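Right, I promised a thread about the robot open day at Drerken, and then I went and ate my tea, so sorry to the two people who were waiting. Going in. (2024-08-05, for anyone finding this later.)

I signed up in June after Thulani Xaba posted the link in our group chat with no message, just the link and a pair of eyes emoji. I have zero background in any of this. I work in school uniforms. But I like watching things get picked up and put down, so off I went.

Getting there: the 300 bus drops you by the tile warehouse and then you walk back on yourself, past Kadlec's (do get a cheese roll, they go early) and round behind the car wash. The sign for Drerken is tiny. I walked past it twice.

You sign in, you get a sticker with your name on, and then you're just sort of in among it. I'd expected ropes and a man with a clicker. People were at their desks getting on with their work while we wandered about, which I liked a lot more.

First up was a talk by Teodor Kaczmarczyk, who runs the handling side. It was meant to be 10 minutes and it was not 10 minutes, but he's lovely and he talks with his whole arms. His main point was that arms are easy to buy and good examples are hard to come by. If you want a robot to pick up a glue stick, somebody has to pick up an awful lot of glue sticks first.

So that's most of what they do all day. A person holds the gripper in their hand, does the job properly, and it gets recorded so the robot can learn from it. Then they do it again. Then again but from the other side of the table. I asked if it gets boring and he said there's a radio.

I asked what the hardest object was. I was hoping for something dramatic like an egg. Socks! It's socks. Apparently a sock is never the same sock twice. Bags of rice are bad too, and anything see-through.

Thulani asked the question I was too shy to ask, which was whether the robot minds what colour things are. Long answer, half of it over my head – the short version is that it can do, if everything it ever learned from was the same colour. So they keep a big box of odds and ends and they're always buying more. There's a whole budget line for tat. I'd like that job please.

Then the demonstrations. There were 12 of us so we split into two lots, and my lot got the hand-held gripper first while the others went off to look at the sorting arm from Fonberg. (We swapped after. The sorting arm is very fast and a bit rude.)

It was stationery for our turn, and I was far too pleased about that. I do love a nice bit of stationery.

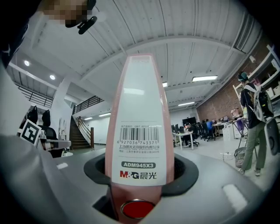

Photo: Drerken open day, gripper camera

M&G, if you're trying to read the label. ADM945X3, for the true stationery people. I have since looked at far too many stationery websites and my basket is a disgrace.

What you get there is the gripper's own view, and it's so odd seeing a room from down there. The tube looks like a block of flats! And the red button at the bottom is on the gripper, by the way. I had to look again because I thought it was part of the tube.

The black and white square on its little stand, over on the left, is a marker. As I understood it, a camera can use one of those to work out where it is in the room. Teodor explained it properly and I nodded properly, and that's all I've kept.

Also very taken with the staircase. Wooden stairs, brick wall, big beams. My office has a carpet that fizzes.

We got a go each at the end. Mine was a beanbag and I dropped it, picked it up, dropped it. Thulani did his first time and has mentioned it in every message since.

They've got another one planned with the Joltalia lot, on folding and laundry I think, so the socks might finally get their moment. I'll put the sign-up link in the replies when I find it.

Oh and wear flat shoes, it's all standing up. Right, kettle.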